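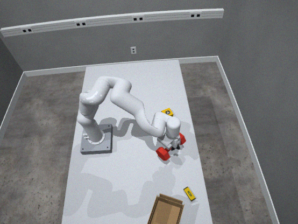

Where the conversion stories project stands

Hi all, and thanks for being patient with me. I know the October report was supposed to be short, but a lot has happened since the grant money came through and I'd sooner give you too much than too little. Skip to the budget part if that's what you're after!

A quick refresher for anyone new on your side. Heder is the oral history archive we're building of people who changed religion as adults, or left one, or came back to one after years away. The Notmont parish hall gives us the room, Oltico hosts the recordings, and your grant pays for transcription, travel and my hours.

The interviews

We planned for 85 interviews by this point and we have 85, which I'm pretty proud of, seeing how slow the spring was. Most run a bit over an hour. A few went on until the hall closed and had to be finished another evening. I had expected people to want to talk about doctrine, and some do (one former atheist talked me through the problem of moral law for forty minutes before we even got to her baptism), but most of them want to talk about their families. Who they told first. Whether their dad came to the service. What to do about Christmas.

We've been careful to keep the traffic going in every direction. The archive has people who became Catholic, Orthodox, Muslim, Jewish and Quaker, and people who walked away from each of those. A couple of the folks who left asked me straight out if this was a church project in disguise, what with the hall and all. I told them it isn't, and showed them the consent form, and they both stayed. I'd like to move some of next year's sessions to the library in Urquijo so that question doesn't come up at the door.

Transcripts

Behind, I'm afraid. We have 156 hours of audio and a good chunk of it is still waiting for a second read. The software does fine with ordinary talk and falls apart on religious words. "Catechumen" came out as "cat a human" so many times that I made a find-and-replace list, and then the list got so long that I had to alphabetize it. Hebrew and Arabic terms still need a person with the right background, and the reader we had for Arabic moved away over the summer. I've written to two seminaries and a mosque and I'm waiting to hear.

The website

The first batch of interviews went up in the summer, with names changed wherever people asked. The mailing list is at 623. Comments are turned on but held until I read them, and I did close them on one interview, where two readers were going at each other over papal authority and had forgotten all about the woman who gave the interview. She was nice about it. I've since written a comment policy and I'll send it along with the receipts.

Money

Travel came in under, mostly thanks to people being happy to come to Notmont. Transcription went over by $900, and that's nearly all second reads on the non-English passages. I'd like to cover it out of the travel line if you're okay with that. It doesn't change the total. Please let me know either way before I pay the next invoice.

What's next

Finish the second reads. Find an Arabic reader. Get the study guide out of my head and onto paper, because three interfaith groups have asked for it now and I keep saying "soon." I'd also like to go back to the earliest people we recorded and ask if anything has shifted for them. One of them already wrote to say she's stopped going to Mass and would like to add to her interview, and I said of course.

The receipts and the hours sheet will come in a separate email.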